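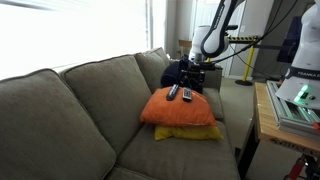
メインページ　分野別索引　最近の更新　関連項目　ノート　履歴

家庭環境模擬区画における協働ロボット運用基準

家庭環境模擬区画における協働ロボット運用基準(かていかんきょうもぎくかくにおけるきょうどうロボットうんようきじゅん)は、居間、台所、寝室などを模した室内で多関節ロボットアームを動作させる際の配置、区画、操作および記録について定めた自主基準である。起草の中心となった研究機関マグラヤ(Maglaya)の名をとり、マグラヤ基準とも呼ばれる。法的拘束力はもたず、採用機関が内部規程に引用する形で用いられる。

概要

産業用ロボットの安全要求は、固定された設備と床面の明確な作業区域を前提に整備されてきた。これに対し家庭環境模擬区画では、ソファ、椅子、敷物、クッション類といった柔らかく形の定まらない物品がアームの可動範囲に置かれ、しかもその配置が試行ごとに変わる。本基準はこの差異を補うもので、国際規格および国内法令が定める要求を緩めるものではないことが第1章に明記されている。

対象は、把持装置を装着したアームを台または架台に据え付けて用いる作業である。自走式の台車に搭載したアームは附属書Bで別に扱われ、歩行型の機体は適用範囲から除かれる。

成立の経緯

基準の原型は、マグラヤの実験室で使われていた4ページの作業手順書である。手順書はレオノラ・エスピリトゥ(Leonora Espiritu)が作成し、当初は布製品を扱う作業のみを対象としていた。その後、機器の据付けを請け負うスコンデン(Skonden)と、模擬住宅を運営するカンドゥラ(Kandura)が検討に加わり、区画の表示と家具の配置に関する章が追加された。

初版の審議ではテオドロ・ガラン(Teodoro Galang)が議長を務めた。争点となったのは、柵で全周を囲うことを必須とするかどうかである。カンドゥラ側は、全周を囲うと窓や扉を含む住宅らしい室内条件が損なわれるとして反対した。最終的に、進入側に標識バーを設け、残りの側は壁または固定家具で代えることを認める案が採択された。初版に対して寄せられた意見は396件で、うち過半が第3章に関するものであった。

構成

本文は6章と三つの附属書からなる。第1章は総則、第2章は用語、第3章は区画、第4章は据付けと配線、第5章は物品の配置、第6章は操作と記録である。附属書Aは点検表の様式、附属書Bは台車搭載型への適用、附属書Cは訳語の対照表となっている。

主な規定

区画

進入側の境界には、黄と黒の斜め縞を施した標識バーを水平に設ける。支柱は自立式でよいが、台座を敷物の縁にかけて置いてはならない。標識バーは注意喚起のための設備であり、人の進入を物理的に防ぐ防護柵とはみなされない。したがって、区画内に人がいる状態での自動運転の可否は、標識バーの有無とは別に、リスクアセスメントに基づいて判断する。

室内の扉は、試行中も避難経路として使用できる状態に保つ。家具を境界の一部とみなす場合は、床面に位置の印をつけ、移動の有無を始業時に確認する。

据付けと配線

アームの基部は、アルミニウム押出材の架台など、剛性が確認された部材に固定する。架台を木製の卓上に載せる場合、卓の耐荷重だけでなく、アームが最大伸長の姿勢で停止したときの転倒モーメントを計算書に残さなければならない。クランプによる固定は仮設に限って認められ、使用ごとに緩みを点検する。

配線は束ねて余長を管理し、関節の可動域に入らないよう導く。アームから垂れるケーブルについては、全姿勢において物品および家具に接触しないことを低速で確認する。2台以上のアームを同じ区画に置くときは、稼働しないアームについても電源状態と姿勢を記録し、表示灯が操作者の位置から確認できるようにする。

物品の配置

クッション、畳んだ布、リモコンなどの小物は、把持対象と背景物とに分けて配置表に記載する。小物を柔らかい物の上に重ねて置く場合は、滑落したときの落下範囲を可動範囲に含めて扱う。電池を内蔵する物品では、把持力の上限を個別に定め、外装に変形が生じたものは以後の試行に用いない。

暗色の把持装置を暗色の布に近づける作業、および窓からの強い外光が入る条件での作業については、視認性の低下が特記事項とされている。操作者は始業時に、実際に立つ位置から把持装置の先端を目視できるかを確かめ、確認できないときは物品の位置または遮光の条件を改める。

操作と記録

操作者は停止装置に手の届く位置を離れない。物品を置き直す際は、アームを停止させ、停止状態を表示で確認してから区画に入る。口頭での合図のみによる進入は認められない。

試行の記録には、操作者名、配置表の版、停止の回数と理由を含める。接触に至らなかった事例も、予定外の停止を伴うものはすべて記録の対象となる。

運用

採用機関では、附属書Aの点検表を始業時と配置変更時の2回にわたって記入する方式が一般的である。カンドゥラが試行1,590回分の記録を整理した報告では、予定外停止の理由として配線の張りが最も多く、物品の滑落がこれに次いだ。この報告を受け、改訂版では第4章に低速での全姿勢確認が加えられた。改訂版の施行は6月である。

記録の様式を電子化した管理ソフトウェアとしてスクンダル(Skundar)があり、配置表の版管理に用いられている。ただし基準は特定のソフトウェアの使用を求めておらず、紙の様式も同等に有効とされる。

批判と課題

ウィルフレド・トレンティーノ(Wilfredo Tolentino)は、標識バーを注意喚起の設備と位置づけながら区画の章の中心に据えた構成を批判し、見学者が防護柵と誤認するおそれを指摘した。改訂版では第3章の冒頭に注記が追加されたが、章の構成そのものは変更されていない。

また、布製品の劣化に関する規定が乏しい点も課題とされる。繰り返しの把持で生地の摩擦特性が変わることは知られているものの、交換の目安は採用機関の判断に委ねられており、次回改訂の検討項目に挙げられている。

関連項目

協働ロボット
リスクアセスメント
エンドエフェクタ
非常停止装置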